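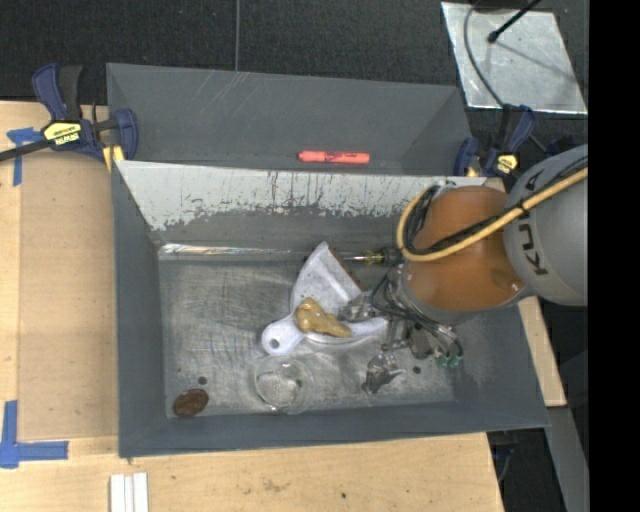

Fig. 13. Gray bin with a white, scoop-like object. A second bin stands behind it.

Section 4: Setting Up Your Dondo Worm Composter

Welcome back! If you have worked your way through Section 3, your stand is level, your trays are rinsed, and you have picked out a good spot for the whole thing to live. Now comes the part most people bought the Dondo for in the first place, which is getting the bedding ready and moving the worms in. Set aside an unhurried afternoon for it if you can.

Before you begin

You will need the base unit with its spigot, one working tray (leave the other trays in the box for now), the block of coconut fiber, a bucket, some plain newspaper, and your worms. A bin and a scoop are handy for mixing and moving bedding, and any you have around the house will do as long as they are clean and have never held paint, pesticide, or strong cleaner.

Note: If your worms came by mail, open the bag as soon as it arrives and have a look at them. They may seem thin and sluggish after the trip. A quiet night in the bag, in a cool room with the top folded loosely open, does them no harm at all.

4.1 Preparing the bedding

1. Put the coconut fiber block in your bucket and pour in 13 cups of lukewarm water. Leave it alone until it has swollen up and you can break it apart with your fingers.

2. Tear 16 full sheets of newspaper into strips as wide as your thumb. Skip the glossy inserts. (Children are very good at this step, and generally don't want to stop.)

3. Mix the strips into the fiber until everything is evenly damp. Squeeze a handful hard. One or two drops should come out between your fingers. If you get a stream, add more dry paper and mix again.

4. Add two handfuls of ordinary garden soil, or a handful of crushed eggshell if you live in an apartment and don't have a garden to raid. Worms need a little grit to digest their food.

5. Let the bedding rest for an hour and fluff it up again before you use it.

Caution: Don't use potting mix with fertilizer in it. The salts can burn a worm's skin, and you may lose the whole batch in a single night.

4.2 Moving the worms in

1. Check that the spigot on the base unit is closed. Please do this even if you are sure.

2. Lay a single sheet of damp newspaper across the bottom of the working tray. It will rot away by itself in a few weeks.

3. Fill the tray two-thirds full with bedding. Keep it loose and resist the urge to pat it down.

4. Tip the worms out gently in the middle, along with whatever material they came in, and leave the lid off under a bright light for 20 minutes. They dislike light and will head downward on their own.

5. Cover with another damp sheet and put on the lid.

Note: For the first two or three nights, a few worms may climb the walls and gather under the lid. They are only exploring. Leave a small lamp on nearby and they will usually settle.

4.3 The first feeding

Wait three full days. Then bury one small handful of soft scraps in a corner of the tray, and write down the date so you can see how long it takes to disappear. Melon rind, lettuce, and coffee grounds are all good starters. Hold off on onion, citrus, meat, and anything oily.

When that first handful is mostly gone, feed again in the next corner over, and keep going around the tray like the hands of a clock. If you see fuzzy mold or notice a sour smell, take the old food out, fluff the bedding, and skip a week.

Caution: The Dondo must not be left in direct sun or in an unheated garage in December. Bedding that freezes solid will kill the worms.

Spare parts

The spigot washer is part 184 and the lid vent is part 124. Both can be ordered through the Lirley service desk, where Magdy Shehata looks after parts and will also happily talk worms with you for as long as you like.

Section 5 covers adding the second tray, which you won't need until the first one is full to the ridge.

Manual revised 11/09/2019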